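Curkell specimen handling software
Progress report to the Girier fund, April

Summary for those reading on a phone

The planner works. The perception stack works most of the time. The catalog number reader works on numbers written by people with good handwriting, and we are in discussions with reality about the rest. Spending is on plan. The one milestone we missed is described under "Milestone we missed," so that it can be found without a search party.

Where we were in the last report

You may recall that the previous report ended with the arm's software refusing to pick anything up on the grounds that every rock was in collision with the table. This was correct in the narrow sense that rocks on a table touch the table. We have since taught the collision checker to tolerate resting contact, using a per-object allowance that is switched on only while the object is the current target. The fix was eleven lines. Finding where to put them used up most of a month, and we have written that down in the developer notes so the next person can be annoyed in less time.

Simulation

All the work in this period was done in simulation, as agreed. We generated 2462 tabletop layouts with specimens and general clutter on a wooden surface, seen from a viewpoint at the wrist. The first 2000 went to training and the remaining 462 were held back for testing. A few of the held-back layouts are unpleasant on purpose. Specimens sit low in the view, labels run off the bottom, and a finger covers whatever part of the number you wanted most. 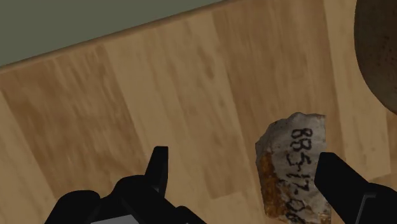

Wrist view from the simulator, open gripper at specimen 885-17-06. The number runs down the face of the rock and the right finger covers a little of it near the end.

Layouts of this sort are where the reader earns its keep or doesn't. The old version took one view, produced a number and stood by it with great dignity. When the last characters were missing it made some up, usually plausible ones, and a wrong catalog number in a collection database is a good deal worse than no number. The new version returns a confidence for each character and is allowed to say it doesn't know. If any character falls below the threshold, the planner is asked for a second view before the fingers close.

Rotated text gave us more trouble than hidden text. We had trained on labels that were mostly upright, and the reader treated a vertical number as a crack in the stone. Training now covers every rotation. It also covers staining, after an early model decided that rust-colored blotches were punctuation.

Planning

The second-view request is handled by Flakora, our view selection module. It proposes candidate wrist poses, discards the ones the arm can't reach or that would put the fingers through something, and scores what is left by how much of the label should become visible. It is capped at 600 candidates per request. We tried 2000 and got the same answers later.

Approach direction is now chosen together with the view, so that the arm doesn't back off to read a label and then return to find its preferred grasp was never going to work. Grasp candidates on irregular outlines remain the weak spot. The planner likes flat, parallel sides, and geology has not been cooperative. Thin chipped edges in particular look to it like excellent handles. We have added a penalty for gripping near thin geometry, which helps, though it also makes the planner nervous around perfectly sturdy rocks that happen to be narrow.

Milestone we missed

Live replanning, meaning the ability to change the grasp while the arm is already moving, was due in this period and is not done. The code exists. It replans so eagerly that the simulated arm spends its time reconsidering and arrives late, or hovers. We need a sensible rule for when a new plan is enough better to be worth the switch. We have two candidate rules and a strong suspicion that the boring one will win.

Tooling

The replay viewer now loads a run, its camera views and the planner's log on one timeline. This was not in the work plan and took a week. We would do it again. Before it existed, each failure was investigated by opening three windows and squinting.

The McGrath interface for exporting results to the collection database is specified and half built. Read access is finished. Write access is waiting on agreement about what the database should do with "unknown" as a character, a question with more opinions attached than we had budgeted for.

Next period

Replanning comes first. After that, grasp scoring on thin and irregular specimens, and a harder test set with more overlap between fingers and labels. We will also finish write access, assuming the "unknown" matter is settled, and have sent a one-page proposal to help it along.

Requests to the fund

We ask to move the replanning milestone to the end of the next period with no change to the budget. We would also like to keep the existing compute allocation, which is the right size now that we have stopped asking Flakora for 2000 opinions at a time.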